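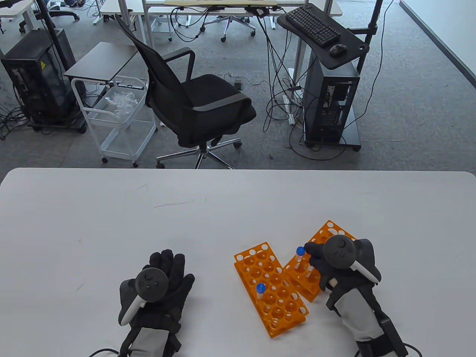 Cusach Oral History and Recipe Archive
Second progress report to the Greltari Fund
9 March 2021

Dear Nandi,

You asked for a short report this time, and having reread the first one I can see why.

The archive now holds 3,211 catalogued pages of letters, church cookbooks, shop ledgers and recipes written on the backs of other things. The target for this period was lower, so please enjoy the figure before reading on.

Interviews have gone less well. Most of the people we want to talk to are over seventy and quite rightly won't have us in the house. Refilwe Matlala has moved the whole programme to the telephone, which suits the talkers and defeats everyone else. One gentleman gave us forty minutes on the price of paraffin and then rang off when asked about his mother's bread. She will try him again.

Scanning is on schedule. The Ndlovu ledgers arrived in two apple boxes, in no order, with a note saying they were in order. Abdelilah El Sherbiny has sorted them by year and found that 1958 is missing and 1961 is there twice, in different handwriting and with different totals. We have scanned both and are keeping out of it.

The catalogue software, Adine, was sold to us as simple. It does simple things well. It will not accept a recipe without an author, so up to 400 entries were credited to a person called Unknown Unknown until Thulani Matlala found the setting in the second week. They have all been corrected except for one ginger beer, which refuses.

Money: we are underspent on travel, for obvious reasons, and overspent on postage, for the same ones. We would like to move R400 from the first line to the second. I realise this is not a sum that normally needs a paragraph, but your guidelines say any change must be asked for in writing, and this is me asking.

The printed booklet is late. We had promised a draft by now and have the introduction, a contents page and 173 recipes, of which a worrying share are for pickled fish. Sizwe insists they are all different. I have tasted four and would not swear to it. The draft should reach you in September, with the fish cut back.

Still to do before the next report:
Finish the telephone interviews on the present list
Get written permission from the families for the letters (eleven replies outstanding)
Find 1958

The receipts are in the post, which accounts for some of the postage.

With thanks,
Project office, Cusach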